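The New Bank Details

By Aisling Brennan

The email from Dolan's came in at ten to four, when the light was going off the yard and Bríd Mulcahy was thinking, as she generally was by ten to four, of her tea.

She had done the books at Mulcahy's Seeds and Feeds for longer than either of her sons had been able to read, and at 69 she saw no reason to stop, whatever Declan might hint at over Sunday dinners about cruises. She knew every supplier by the sound of their cough on the telephone. She knew which farmers paid on the nail and which had to be met by accident outside the church in Hastthorpe and asked after their mothers until they remembered what they owed. What she did not know, and said so freely, was computers, though she had been using one every working day since Malachy carried the first of them up the stairs in a bread crate and plugged it in where the fern used to be.

So she read the email the way she read everything, with her glasses pushed up and her nose quite close.

Dear Bríd, it said. We have recently moved our banking and would ask that all payments from today be made to the account below. I'd be grateful if October's invoice could go through this afternoon, as the old account is closing and we would hate for your money to get stuck. Kind regards, Donal Ó Riain, Accounts.

It had the Dolan's name at the bottom in the right shade of green. It had Donal's telephone number and the little line about thinking of the trees before printing, which Bríd always printed. Underneath was the whole of the conversation they had been having the week before, about a pallet of sheep nuts that had gone to the wrong Mulcahy, and there were her own words in it, spelling mistake and all.

She opened Dranari, which was the program the payments went through, and which Declan had bought from a very pleasant young man at an agricultural show. She found the invoice. She typed in the new numbers slowly, saying them aloud.
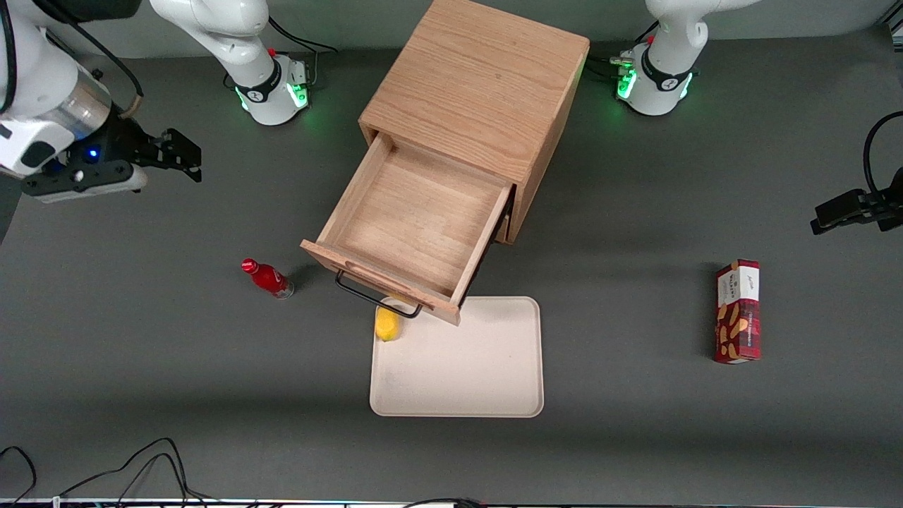

"Who are you talking to?" said Malachy from the doorway. He had chaff in his hair and was eating a banana.

"Myself. Dolan's have changed their bank."

"Have they? Grand," said Malachy, and went away again, because Malachy had been brought up to believe that anything to do with money was between his mother and God.

It would have gone then, I think. She had the arrow over the button. But Bríd had a habit, left over from the days of cheques, of not letting any sum leave the building without first having a small think about the person it was going to, and so she sat back in the chair with the tapestry cushion and had a think about Donal Ó Riain.

She had never met him. She had been ringing him on the last Friday of the month, or as near as made no difference, for the guts of twenty years, and in that time she had heard all about his knees, and his daughter's wedding, and the heron that ate his fish. He had never once in his life been grateful if. Donal did not write like that. Donal wrote as though he were paying for each word out of his own pocket. His last message to her, which was sitting there just under this one, said in full: Wrong Mulcahy. Sorry. Lorry Tuesday.

And he had never called her Bríd in writing, either. He called her Mrs M.

"Well now," she said to the screen.

She did know enough not to write back. There had been a leaflet about it from the bank, and she had read the leaflet in the bath. Nor did she ring the number at the bottom of the email, although it looked like the right one and she couldn't have told you what was the matter with it. She took down the old red address book, with the elastic band round it and the knitting pattern stuck in at K, and she rang the number that was written there in her late husband's hand.

It rang for a long while. It was after four by now.

"Dolan's."

"Donal, it's Bríd Mulcahy. Have you changed your bank?"

There was a silence, and in it she could hear a radio and somebody reversing something.

"I have not," said Donal Ó Riain. "I haven't changed my coat. Why, who says I have?"

"You do. You'd be grateful if I'd hurry."

She heard him put down whatever he was holding. Then he asked her, in a voice she had never had from him before, not even about the heron, to read him the whole thing out, and she did, and he breathed through his nose all the way to Kind regards.

"How many have you had?" he asked.

"Only the one. How many have you sent?"

That was the question, of course. It came out over the next couple of days that somebody had been sitting in Donal's mailbox for 37 days, as quiet as a lodger, reading about sheep nuts. They had got in through a page that looked like the Terkomari sign-in, where Dolan's kept their delivery notes, and Donal had typed his password into it one evening when he was tired and wanted to go home. They had set up a rule so that any reply with the word "bank" in it was tucked away in a folder where he'd never look. Then they had written to every customer on his list, and there were around 300 of those, from the big co-op down to a woman with four alpacas.

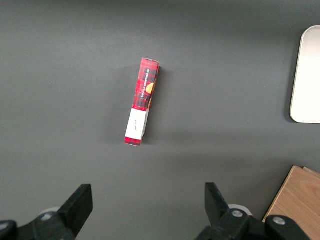 Vanilla shortbread in a red tartan box.

He rang them all. Bríd took the half of the list from M onwards, without being asked, because she said two could do it by dark and one could not, and also because she would have burst if she'd been made to sit there and do the VAT. Malachy brought her up tea. Declan, who had come in to talk about a forklift, was handed a page of names and the spare telephone and told to be nice.

"What do I say to them?"

"Say don't pay it. Then say who you are."

"Should it not be the other way round?"

"You'll never get to the end of it if you start with who you are," said his mother. "They'll want to know about your hip."

Three had paid already. Two of those had their money stopped by the bank in time, after a good deal of holding music. The third was the woman with the alpacas, who was down 1000 pounds and cried a little on the telephone, and then apologised to Bríd for crying. Bríd told her she had been one click off doing the same herself, with the numbers typed in and everything, and that she'd been saying them out loud like a child at a spelling test. They talked for quite some time after that, and by the end of it Bríd had more or less agreed to go and see the alpacas.

It was dark when she got back to Dranari. The invoice was still open, with the stranger's numbers sitting in it. She took them out one at a time and put the old ones in, checked them against last month's, and paid it.

Then she wrote to Donal, at the new address he'd been given while they cleaned out the old one, to say it was done. She thought for a while about how to put it.

Paid, she wrote. Old bank. Mind your knees.

The answer came while she was looking for her coat.

Got it, Mrs M. Heron's back.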